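HSM 214 Packaging and Storage of Small Solid Parts
Handout 3: Upright packing in open-topped boxes
Instructor: Rocío Núñez
Revised November 8, 2025

1. Scope

This handout covers the placement of rectangular solids in rigid boxes without lids. It does not cover cartons with flaps, bags, or nested trays. Those are in Handout 4. The terms used here are the ones used in the lab sheets, and you will be expected to use them in your reports.

2. Terms

Rim: the upper edge of the box wall, all the way around.
Rim plane: the flat surface that would result if a sheet of card were laid across the rim.
Stand height: the height of the part when it rests on its chosen base face.
Proud part: a part whose stand height is greater than the inside depth of the box, so that its upper end sits above the rim plane.
Sunk part: a part whose stand height is less than the inside depth.
Clearance: the gap between a side face of the part and the nearest wall, measured at the rim. Clearance at the floor may be smaller if the walls taper.

3. Choosing the base face

A rectangular block has three pairs of faces and can be stood on any of them. The largest face gives the most stable rest and the poorest use of floor area. The smallest face gives the opposite. For parts that will be taken out one at a time, stand them on the smallest face whenever the ratio of stand height to base width is 3 or less. Above that ratio a single part will tip under light handling and needs a neighbor or a divider.

For wooden parts, check which way the grain runs before choosing. End grain takes marks from a hard floor more slowly than face grain, but it also picks up moisture faster. The Durnard storage trial in July used a shelf life of 600 days and rejected parts for swelling at the base. Dents were recorded separately.

4. Proud and sunk parts

Proud parts are easier to grasp because both side faces can be reached above the rim. They cannot be stacked under another box, and they shift the combined center of mass upward. Sunk parts protect better and stack better, but the fingers or tool must enter the box, so the clearance has to allow for the thickness of whatever is doing the holding on both sides.

Working rule for clearance: take the thickness of the holding surface, double it, and add 2 mm per side for error in placement. If the box cannot supply this, change the base face before changing the box.

5. Box color and finish

Dark matte boxes cut down glare and hide scuffs. The drawback is that the inside walls and the floor are hard to tell apart under overhead light, and depth is easily misjudged. With such boxes, measure the inside depth beforehand and write it on the packing sheet. Do not estimate it by eye. Light tabletops help with locating the outer edge but do nothing for the inside.

A box that is not square to the table edge is acceptable. The part should be aligned to the box walls, whatever the angle of the box to the table.

6. Insertion

Hold the part by two opposite side faces, in the upper third. Bring the lower end over the opening and stop. Check clearance on all four sides. Lower straight down until the base face meets the floor, then release both sides at the same time. Releasing one side first turns the part on its base, and a turned part uses up the clearance intended for the next one.

Maximum part mass for the lab exercises is 300 g. The Tetitz boxes and the Riquelme boxes are interchangeable for this purpose. The Flenatitz boxes have a raised floor and need their own depth measurement.

7. For the lab report

Record the inside depth, stand height, base face chosen, and clearance on each side. State whether the part is proud or sunk. Sketches should be in side view with the rim plane drawn as a dashed line.

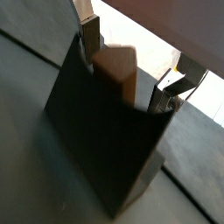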